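I look after one machine, a suturing robot with two arms, and most of what that means is string. Not the black kind it sews with. The wrists are pulled about by thin cables over little pulleys, and the cables stretch, sulk and go slack at moments of their own choosing.

This round it was the left arm. Agathe Coste, who writes the software and therefore believes all faults are mechanical, had logged 1,104 grasps before the jaw began closing late. She was right, which I found annoying.

So: instrument off, wipe the drive discs, retension, then home both wrists and check the jaw angle against the sheet from Irnau. I did that 2 times, having read the wrong column at first. Then on to thread.

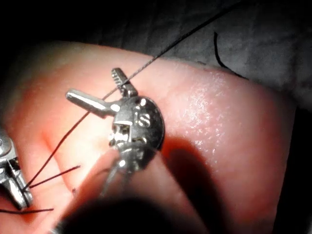
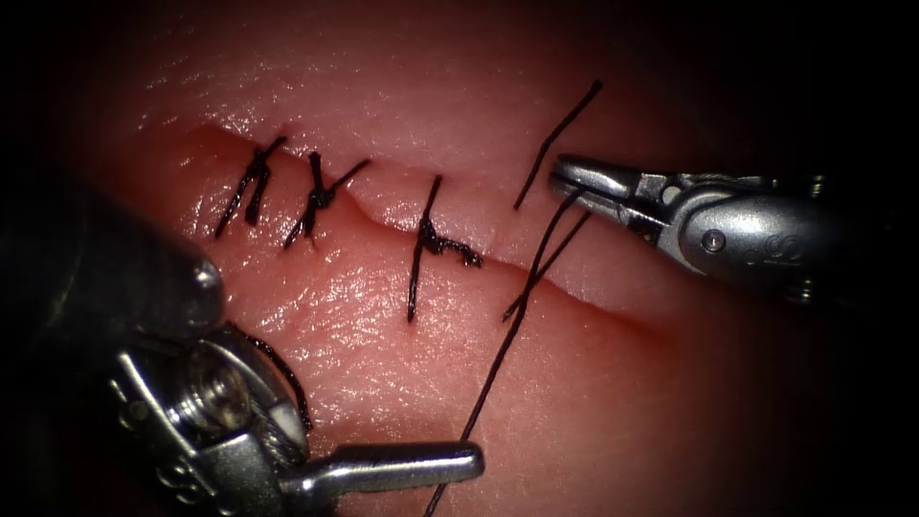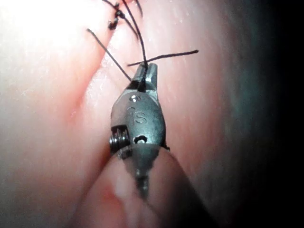
The sheet wants the cables looked at again after 108 grasps. I've put it on a sticky note, next to the older sticky note about the spare pulleys from Skiltthorpe – still on order, says the website, as it did in December.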